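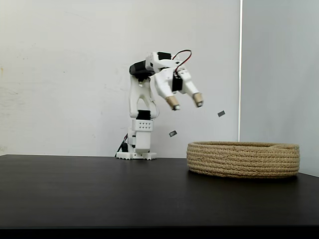
1. Pourquoi ce sujet

Quand il a fallu choisir un projet pour le second semestre, notre groupe a longtemps hésité entre un drone et une serre connectée, et puis quelqu'un a posé la question toute bête qui nous a finalement occupés jusqu'au mois de juin : est-ce qu'une machine peut ranger une table à notre place ? On voit passer tellement de vidéos de robots qui plient du linge ou vident un lave-vaisselle que nous avions tous envie de répondre oui. Nous avions surtout envie de vérifier, avec nos moyens d'étudiants, ce que cela donne quand on s'y met pour de bon.

Nous avons baptisé le projet Plomeo. Le bras est fait de pièces blanches imprimées en 3D et de servomoteurs noirs, avec une pince à deux doigts dont chaque extrémité porte un embout beige. La tâche de référence tient en une phrase : prendre de petites pièces plates, gris foncé, grandes comme une gomme, et les mettre dans un panier rond en corde tressée posé sur la même table.

2. Ce que nous voulions savoir

Le rangement nous a paru un bon point de départ, parce qu'on le retrouve partout. À la maison, ce sont les jouets, les couverts, les télécommandes. En magasin, ce sont les articles abandonnés à la caisse et qu'il faut remettre au bon endroit (plusieurs d'entre nous ont travaillé en rayon l'été, et nous savons combien de temps cela prend !). Nous avons aussi eu la chance de passer une matinée chez Pasau, une petite entreprise de préparation de commandes, où l'on nous a laissé regarder les postes de tri et poser toutes nos questions. Les bacs y sont remplis à la main, très vite, et personne ne semblait s'inquiéter de notre concurrence.

3. Méthode

Le programme de commande, que nous avons appelé Sima, enchaîne une approche, une fermeture de la pince, un déplacement jusqu'au panier et une ouverture. Nous avons réalisé 300 essais en tout, en changeant la position de départ des pièces, puis celle du panier. Un essai était réussi si la pièce se trouvait dans le panier à la fin, sans intervention de notre part. Une pièce posée sur le rebord comptait comme un échec, et croyez bien que cette règle a été discutée.

4. Résultats et difficultés

Le plus délicat a été la saisie. Une pièce mince, posée à plat sur une table, n'offre presque aucune prise : si les doigts descendent un peu trop haut, ils se referment sur du vide, et un peu trop bas, ils poussent la table et le bras force. Nous avons passé beaucoup de soirées là-dessus. Notre premier réglage demandait 19 secondes par pièce, ce qui laisse largement le temps d'aller chercher un café.

Le lâcher nous a surpris davantage. Nous pensions qu'ouvrir la pince serait la partie facile - c'était même la dernière ligne du programme, écrite en deux minutes - mais une pièce lâchée de haut part facilement de travers. Il arrivait qu'elle rebondisse sur la corde du panier et finisse à côté. Nous avons fini par abaisser le poignet avant l'ouverture, au prix d'un mouvement plus lent, et par ouvrir les doigts progressivement. Le bon ordre serait de régler ce geste dès le début, et nous le conseillons au groupe qui reprendra le projet.

Nous avons ensuite essayé le bras sur des objets moins sages, une chaussette, un stylo, une cuillère. La cuillère passe à peu près. La chaussette reste accrochée à un doigt une fois sur deux, et nous n'avons pas trouvé de solution qui nous plaise.

5. Alors, prêt pour la maison ?

Pas encore, à notre avis, du moins pas avec un bras de ce genre. Sur une table dégagée, avec des objets connus et un panier qui ne bouge pas, le travail se fait et c'est assez joli à regarder. Dans une vraie cuisine, il faudrait reconnaître les objets, choisir par lequel commencer et comprendre tout seul qu'une prise est ratée. En atelier, les choses nous semblent plus avancées, car on peut y organiser le poste autour de la machine.

6. Suite du projet

Une deuxième version, Woreck, est prévue pour la rentrée. Nous aimerions y ajouter un capteur de contact dans la pince, afin que le programme sache s'il tient quelque chose, et refaire toute la série d'essais avec plusieurs paniers de hauteurs différentes. Le code de Sima et nos feuilles de relevés restent sur l'espace partagé de la promotion, dans le dossier Plomeo.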